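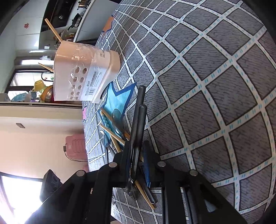 I finally replaced the thing we keep the chopsticks and spoons in. For most of the time we've lived here it was a tall coffee can with the label soaked off, and before that it was a drawer, which was worse. The can tipped over if you pulled out anything long, and the bottom never dried. I ended up with a plain white plastic holder with holes in the side, and I got the utensils together before I had even taken the film off it. The black chopsticks and the pale wooden ones had all been living together, along with a clear plastic spoon that I think came with a dessert.

I bought the holder at Kaltora, the discount place next to the laundromat. They had a nicer one in bamboo, but I've had bamboo go gray on me before. My friend Jade Desjardins has had hers from the same store for three years and she says it still looks fine after going through the dishwasher every week, so I took her word for it. I haven't tried the dishwasher yet.

The real job was the sorting. I did it on a Sunday after lunch, with everything spread out on the gray cloth with the stars, and it took longer than I planned. Chopsticks are like socks. They come in pairs and then they don't. We had a good set from Huỳnh, the grocery on the corner, and a lot of takeout pairs that somebody had decided to wash and keep. That somebody was me. I matched what I could by length first and then by color, and the leftovers went into a separate pile. I had seven singles at the end of it. I kept a few for stirring paint and poking seeds into pots, and they live in the garage now.

I also threw out anything with a split tip or a fuzzy end. If you run your thumb down the stick and it catches, it should go. The same goes for any wood that smells like old dish soap, since that never comes out.

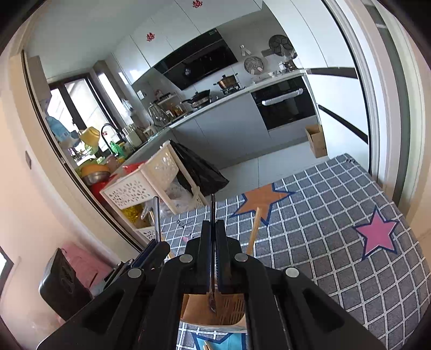

Do wooden chopsticks need to be stored standing up?
Standing is better than lying flat if they go away a little damp, which ours always do. The water runs off and air gets to them. I put the eating end up so the part that goes in your mouth isn't sitting at the bottom of the cup.

While I was at it I looked at the counter, which has been bothering me for months. There is a pitcher, a colander, the spice rack with the jars, and another white utensil holder. I thought about moving everything into one big holder and decided against it. When I'm cooking I want the long tools by the stove, and when we're setting the table I want the spoons and chopsticks where anyone can grab them. Carter Fortin, who eats with us most weeks, used to open every drawer in the kitchen looking for a spoon. Two holders is fine.

The white cart with the perforated sides stays where it is for now. It's a catch-all for snacks and bags and I know it needs its own day.

Back to the holder. I tried a few arrangements. The first was everything by material, so wood in one part and metal and plastic in the others. It looked neat but it didn't work at dinner, because then you're reaching into every section to set one place. The second was by how often we use it, and I liked that more. Spoons get the easiest spot. Chopsticks fill in at the sides, and they lean, but I've stopped caring about that.
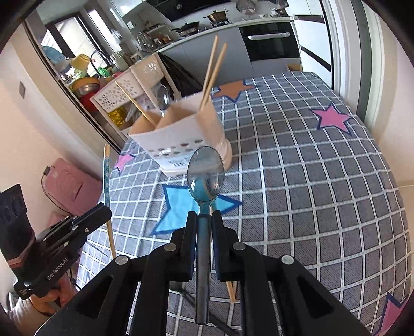 Blue spoon still looking for a spot, metal one already in the middle.

I had planned to get rid of the plastic spoons entirely. Then I remembered they're what I pack for lunch, and losing one of those at work doesn't bother me the way losing a metal one does. They stayed. I did let go of a big slotted spoon from a Wosness set that I've moved through two apartments and used maybe once. It went in the donation bag with some mugs.

A few practical notes if you're about to do the same thing. Wash the new holder before you use it, even if it came wrapped. The label on mine has glue that I expect to fight with, and I'll probably use cooking oil and a paper towel, then dish soap. Check that the widest spoon you own fits in before you peel anything off, in case you need to return it. Put a folded dishcloth under it for the first day so you can see how much it drips - mine needed a saucer.

I looked at a fancier one online from Stistier, with a drip tray built in, but the shipping cost almost as much as the holder and I already own saucers.
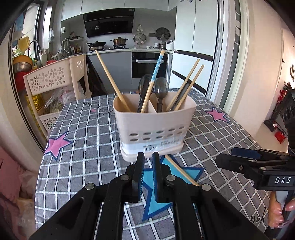
Dark spoons in, one chopstick still out on the cloth.

The blue-and-white patterned chopsticks are my favorites and I was glad to have them where I can see them. They used to be at the bottom of the can, under the takeout ones, and I'd reach for whatever was on top. At dinner that night I used them for leftover noodles.

Next is the cart, and after that the cabinet with the lids. I've been putting off the lids since January. If anyone has a way of storing them that doesn't involve drilling into a cabinet door, leave it in the comments, because we rent and I'd like the deposit back.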